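Ticket 124: Spare grippers and second two-arm station, budget request
Opened by: Ifeoma Akinola
Status: waiting for quote

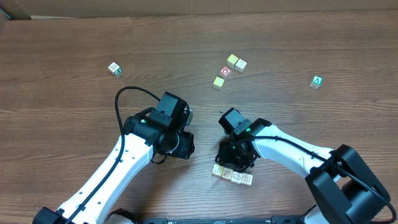
Vandana Mishra replied that the June budget can take one purchase from us, so the spare parts and the second station must be on the same order. She also wants to know if the price from Dabbas includes cables.

I checked this. The Dabbas quote has the arms and the grippers, but cables are a separate line. Jolora includes them, and delivery takes up to 42 days.

Saturday, April 20, 2024
Asked both sellers for the price of gripper fingers in packs of 20. Dabbas answered, Jolora did not yet.

Next entry
Sullbridge confirmed that our present mounts fit the new table. I removed mounts from the request.

Still open:
Written price from Jolora
Does the Atik service plan cover two stations or only one?
Vandana to approve the total

Please do not close this ticket before the order number is added.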